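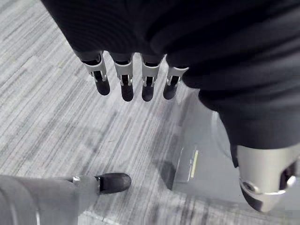 Corkumgate Wrist View Set

README and data card for the hand kit, second release

Welcome, and thank you for downloading this. The Wrist View Set is a collection of short recordings made with the Corkumgate hand kit, and it comes free with every kit we sell. You're also very welcome to use it if you don't own a kit and simply want to see what a jointed hand looks like from its own wrist while it goes about its business. We have tried to write down everything we would have liked to know ourselves when we were starting out, so please forgive the length.

If you only want to get going, skip down to Getting started. If you are deciding whether to buy, the section on What the kit is and what it costs is probably the one for you.

What the kit is and what it costs

The Corkumgate hand kit is a jointed hand with four fingers and a thumb, a small camera that sits at the wrist, a fabric sleeve, a mounting ring, cables, and a box of spare fingertips. The fingers have pale segmented upper sections and dark, rounded tips. You can buy the hand on its own or with the camera fitted, and most people choose the second, which saves a fiddly afternoon of lining things up.

Kits are put together at our workshop in Trumdale and tested before they leave. If you hire one (we do monthly hire from February onwards, when the teaching rush has calmed down a bit) the recordings are already loaded on the small drive in the lid of the case.

A replacement sleeve and fingertip pack is 290 pounds, including postage. We know that is not nothing, and we'd much rather you looked after the first set, so do have a read of the care notes further down.

What is in the download

The set holds 2,000 clips, split into 5 folders by the sort of work the hand is doing:

reach: moving towards an object and stopping short of it
grasp: closing on an object and lifting it
carry: taking an object from one place to another
place: setting an object down and letting go
idle: the hand hanging at rest, or being moved with nothing in it

Every clip has a matching text file with the same name, giving the joint readings, the time into the clip, and a plain sentence saying what the hand was asked to do. Where the attempt failed we have left it in and marked the file with the word missed. Please don't throw those away too quickly! We learned more from them than from many of the good ones.

Nearly 1,000 of the clips were made for this release. The rest are carried over from the first one, with the sentences tidied up and a few wrong folder choices put right.

How the clips were made

All of the recordings come from two places, our own workshop in Trumdale and the Brandthorpe training centre, where a good deal of the floor-level work was done on carpet. We like carpet for this. It has plenty of texture for the camera to hold on to, and it is kinder to anything that gets dropped, though the woven lines can confuse a simple edge finder, so bear that in mind if you are writing one.

The camera is fixed, and we have not cropped or straightened anything. That means you will often see parts of the robot along with whatever it is working on: the fingers, the thumb very close and a bit soft, the sleeve, and sometimes a metal joint at the side. We went back and forth over whether to mask these out and decided to leave them alone. Your own camera will see much the same, and a program trained on neatly masked pictures tends to get a nasty surprise on its first day at work.

Joint readings were taken by the kit's own control box, using the Sánchez timing script that we include in the tools folder. It is a small thing and nicely commented, and you may find it handy for your own recordings too.

Getting started

1. Unpack the download somewhere with a bit of room to spare.
2. Open the tools folder and run the check script. It goes through each clip, makes sure the text file is beside it, and prints the names of any that are missing.
3. Open the idle folder first. The hand isn't holding anything in those clips, and they are the easiest ones for learning how the readings and the picture fit together.
4. Run the viewer script with the name of a clip. You should get the picture on the left and the joint readings on the right.
5. Once that works, copy the settings file and change it to suit your own hand.

If the readings seem to lag behind the picture, check the delay value in the settings file. It ships at zero, and older control boxes need a small number there. The label inside the lid of the box tells you which you have.

Known problems

The thumb is frequently out of focus. The lens is set for things a hand's length away or further, and the thumb passes much closer than that. We have tried a different lens and were not happy with what it did to everything else, so it stays as it is for now.

The sleeve can cover a good part of the view, mostly at the top and down one side, especially when the wrist is bent. Clips where it hides the object completely have the word covered in the text file.

Shiny metal parts catch the light. Under bright ceiling lamps you may see a strong highlight that moves as the arm turns, and simple brightness checks will trip over it.

The carry folder leans heavily towards boxes and other flat-sided things. We would dearly like more round and floppy objects next time — if you have recordings you can share, see the last section.

Looking after the hand

Wipe the fingertips with a damp cloth after work on carpet, and let them dry before you put the hand away. Fluff likes to gather in the small gaps between the joints, and a soft paintbrush lifts it out nicely. Please don't use compressed air, which only pushes it further in.

The sleeve unfastens at the mounting ring and can be washed by hand in cool water. When you put it back, bend the wrist fully both ways and look at the camera picture before you fasten it, then smooth any loose cloth back up the arm.

Using and sharing

You may use the clips for teaching, study and product work, including work you charge for. We only ask that you mention the Corkumgate Wrist View Set somewhere sensible, and that you don't pass on the clips without this file.

Corrections and new recordings are gladly received through the form on the download page. Put the clip name in the first line if it is about a particular clip. Replies come from the same people who build the kits, so it may take us a few days when there is a big order on the bench.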